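The Long Wait for a Verdict

Disciplinary hearings in lower-league soccer rarely make the news. They are held in the evening, often over a video link, and the decisions go out by email. For the clubs involved, though, the weeks between a red card and a final ruling can decide a season.

Flatmont learned that this spring. The club was sixth in the table with 6 games left when its captain was sent off for a late tackle in the home match against Admasu. The ban should have been three games. A second charge, for what the captain said to the referee on his way to the tunnel, was sent to a separate panel, and that panel did not meet until May.

In the meantime the captain was free to play once the first ban was served. He played twice and scored in both matches. When the panel finally added two more games, the season was over, so the punishment carried into the next one.

Admasu, which finished one point behind Flatmont and missed the playoffs, was not pleased. The club wrote to the league asking for the results to be looked at again. The league replied that a player who has not yet been banned is eligible, and that the table would stand.

Nothing in the rulebook was broken. The rulebook dates from 2000 and was written for a league with fewer clubs and fewer cameras. It says a second charge must be heard "in good time," and it does not say what that means. Last season the league handled 653 separate disciplinary cases, from dugout arguments to crowd trouble. Most were minor and were settled with a fine.

The clubs are split on what to do. Flatmont wants a fixed limit of 36 days from the match to the ruling, with any charge dropped if the panel misses it. Admasu says that would reward stalling, and would rather see players sit out until they are heard. Momemik, which had four players charged last season, opposes both ideas and wants a full-time panel paid for by the league. 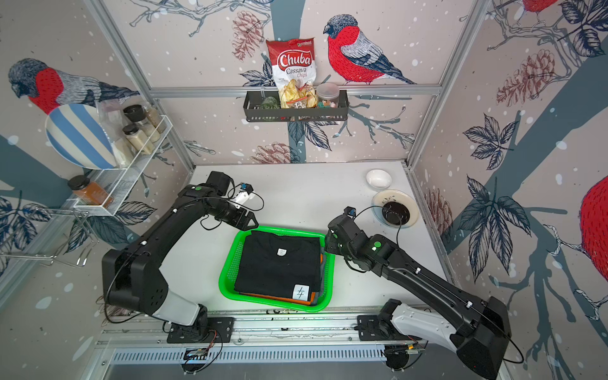 A full-time panel would cost money the league says it does not have. Its shirt sponsor, Fivon, has one year left on its contract, and talks on a new one have not started. Smaller clubs worry that any extra cost would be passed down to them in higher entry fees.

There is also the matter of appeals. Under the present rules a club can appeal a ban but not a delay, and an appeal does not put the ban on hold. Momemik won an appeal over a winger's suspension two seasons ago – after he had already missed every game it covered.

The proposals go to a vote at the summer meeting, where a rule change needs two thirds of the clubs. Flatmont's captain will miss the first two matches of the new season whatever the result. The opening fixture is away at Admasu.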